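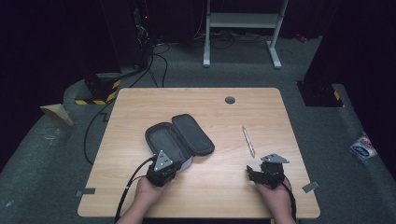
Visita à Pomport: uma manhã com as garras de mão

Na terça-feira, um grupo de 15 leitores do boletim visitou o espaço de demonstrações da Pomport. A sessão começou às 10h e durou 90 minutos, já com as perguntas.

A parte principal foi dedicada ao projeto Korneck, que recolhe movimentos humanos para ensinar robôs a manipular objetos pequenos. O operador trabalha sentado ou de pé, com uma garra em cada mão. A tarefa do dia usava um estojo com fecho de correr e uma caneta prateada, sobre uma mesa de madeira clara. 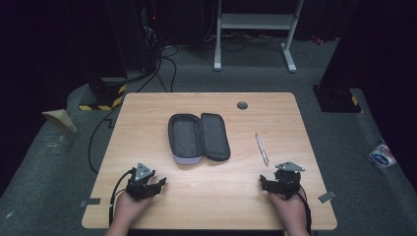
Segundo a equipa, o projeto soma já quase 2790 registos, repartidos por seis tarefas. Os estojos são dos objetos mais demorados, porque o tecido cede e o fecho exige as duas mãos. As canetas dão menos trabalho, mas é preciso variar a posição e o ângulo de um registo para o outro.

No final, quem quis pôde experimentar as garras. O peso nos pulsos foi o comentário mais repetido.

A próxima visita será em janeiro, às instalações da Besnard. As inscrições fazem-se por correio eletrónico, como habitualmente.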